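Ata da reunião do grupo de oficina Statetti
14 Jan 2021

Presentes: Nantana Srisuk (preside), Daranee Sriwong, Amnuay Wongsuwan, Thijs De Smet
Ausente com aviso: Etelka Kelemen
Ata escrita por: Thijs De Smet

1. Ata anterior

A ata anterior foi lida e aprovada com uma correção: no ponto das compras, o nome do fornecedor é Limsakul e não Limsakul Rastdale. São duas firmas diferentes. Peço desculpa pelo erro.

2. Encomenda de madeira

A Daranee informou que a Limsakul pode entregar 20 tábuas de bordo até ao fim de março. A Rastdale tem um prazo mais curto, mas só vende em lotes de 30 e não aceita devolução. O Amnuay perguntou se precisamos mesmo de um lote tão grande. A Nantana respondeu que neste ano não precisamos, e que o armário do corredor já está cheio.

Decidido: encomendar à Limsakul. A Daranee pede a confirmação por escrito, com o preço do transporte em separado.

3. Horário da sala

A sala fica aberta mais 90 minutos nos dias em que há montagem. O Amnuay fica com a chave. A Etelka tinha mandado uma mensagem antes da reunião, a pedir que as serras não trabalhem durante a última meia hora, por causa dos vizinhos do andar de cima. Todos concordaram.

4. Óleo e acabamento

Discutiu-se durante bastante tempo se as tábuas devem levar óleo ou ficar ao natural. O Amnuay prefere o óleo, porque o desenho da madeira fica mais forte. A Daranee acha que os blocos de cor se veem melhor sobre a madeira clara e que o óleo a vai escurecer. Não se chegou a acordo. O Amnuay prepara uma amostra num resto de madeira e traz na próxima reunião. Até lá, nenhuma tábua leva óleo.

5. Tábua para os blocos de formas

A Nantana apresentou a tábua que vai servir de base ao conjunto Fundura. É de bordo claro, em duas pranchas unidas por uma junta direita, e tem alguns nós pequenos. O Thijs perguntou se os nós são um defeito. A Nantana explicou que não, desde que a superfície fique lisa ao passar a mão, e que para este uso até gosta deles.

Falou-se também do lugar da tábua. A Daranee propôs que fique deitada sobre a mesa azul perfurada, e que os blocos vermelhos e azuis sejam arrumados juntos num canto, de modo que o resto da superfície fique livre para quem trabalha.
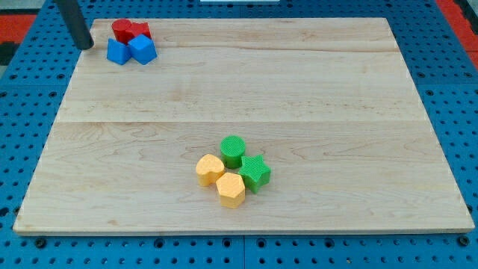

6. Tarefas

Daranee: confirmação da encomenda e preço do transporte.
Amnuay: amostra com óleo; chave da sala.
Nantana: lixar as arestas da tábua do conjunto Fundura.
Thijs: enviar esta ata a todos, também à Etelka, e afixar o novo horário na porta.

7. Outros assuntos

O Amnuay lembrou que faltam 6 grampos na parede das ferramentas. Quem os levou emprestados deve devolver antes da próxima montagem. A data da próxima reunião fica por marcar, pois depende da entrega da madeira.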